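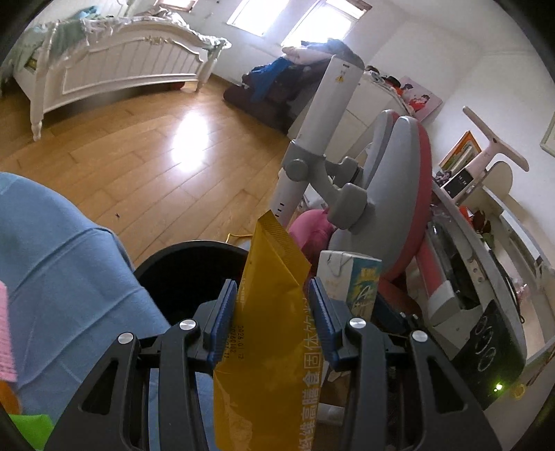
Product review: Karalum round open-top bin, black, 20 litres
Prepared for the Hamdy residences by Virgilio Calimlim, Furnishings and Supplies

Purpose of the review

The bedroom bins in the Hamdy residences are due for replacement. The present stock is a mixture of pedal bins, wicker baskets and small swing-lid models bought at different times, and the cleaning team has asked for a single pattern throughout. The Karalum round bin was put forward by Theophilus Ofori, who manages the east building, and was placed on trial in September in bedrooms where residents also take light meals.

The trial considered everyday use only: how the bin stands on a boarded floor, how it takes a liner, how it copes with food packaging and how easily it can be cleaned. Two other models, the Jeltell pedal bin and the Grandent slim bin, were used in neighbouring rooms for comparison.

General impression

The Karalum is a plain object and is the better for it. It is round, black and open at the top, with a thin rim and no lid, pedal or inner bucket. Residents who were asked for their opinion mostly had none, which the reviewers took as a favourable sign. In rooms with white or cream bedroom furniture the black is noticeable, and two residents would have preferred a lighter colour. The supplier offers a grey version, but it was not available during the trial.

The stated height is 300 mm. This allows the bin to stand beside a bed or under the edge of most tables without obstructing anyone. It weighs 958 grams when empty. Lighter bins are easily kicked over, and the Grandent in particular was found on its side on several mornings. The Karalum slid a little when knocked but was not reported as having fallen.

Use with food packaging

Most of what goes into a bedroom bin in these buildings is packaging. Small foil snack packets, sweet wrappers and paper make up the greater part of it, and they present no difficulty. An open top suits this kind of rubbish very well. A resident sitting at the table can drop a wrapper in without getting up, and there is no lid to become sticky. With the Jeltell, by contrast, crumbs and syrup collected along the hinge, and the pedal had stiffened on one unit before the trial was over.

Foil packets do have a habit of springing open again after being crushed. In a narrow bin they lodge across the middle and the space beneath is wasted. The Karalum is wide enough for them to settle, and a full day's packets could be pressed down by hand without tearing the liner.

Cartons are less satisfactory. A tall milk carton dropped in upright takes up a good deal of room, and two or three of them will make the bin appear full when it is not. Residents were asked to rinse and flatten cartons before discarding them.

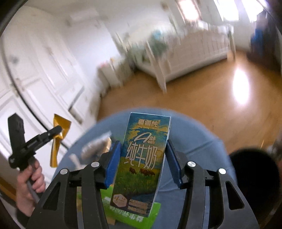
Where this was done, the bin coped well and a daily emptying was sufficient. Where it was not done, the bin filled early in the evening and further rubbish was left on the table. The fault lies with the habit and would arise with any bin of this size, but buildings where a great deal of milk is drunk may wish to provide a separate container for cartons in the kitchen.

Milk left in a carton is a more serious matter. The Karalum has no inner bucket, so any leak through the liner reaches the base directly. This happened twice. On the first occasion it was noticed at once and wiped out. On the second it was left overnight, and the smell remained until the bin had been washed with hot water and bicarbonate of soda and stood by an open window for a day.

Liners

The bin is sold without liners. The standard white liners already held in the store fit acceptably, although the thin rim gives them little to grip and they tend to slip down when something heavy is dropped in. Botond Major of the cleaning team overcame this by tying a small knot in the spare material at one side, and his method was adopted in all the trial rooms. Karalum's own liners fit more closely, but they are supplied only in cases of 3000. A single building could not reasonably store that quantity, and the residences would have to order jointly.

Cleaning

Cleaning is the strongest argument in favour of this bin. There are no corners in which dirt can gather, and one person can wipe it inside and out with a damp cloth in very little time. The black surface hides marks from tea and sauce quite effectively. It does not hide dust, and the rim should be wiped whenever the liner is changed.

On wooden floors, the base left no scratches that the reviewers could find. Grit caught underneath will scratch any floor, however, and the bin should be lifted when sweeping and not pushed along the boards. Cleaners should also take care that charging cables and loose bedding are kept clear of it. A blanket hanging over the side of an open bin will sooner or later need washing, and one did.

Points against

The absence of a lid will not suit every room. Fruit peel and anything with a strong smell should go to the kitchen bin, and this must be explained to new residents. The bin has no handle, and Tariq Jatoi, who empties the upper floors, found it awkward to carry two at once. The maker's label on the base is fixed with a stubborn adhesive and had to be soaked off.

Recommendation

The Karalum round bin is recommended for bedrooms in which residents eat packaged snacks and light meals, on condition that cartons are rinsed and flattened and that the liner is changed every day. It is not recommended for shared kitchens, where the Jeltell remains the better choice despite its hinge. The Grandent should not be reordered.

Before an order is placed, the supplier should be asked for a delivery date for the grey version and for a smaller case of liners. Queries regarding the trial may be sent to Vaughan Ruddock at the supplies office — the trial bins are being kept there for any building manager who wishes to inspect one.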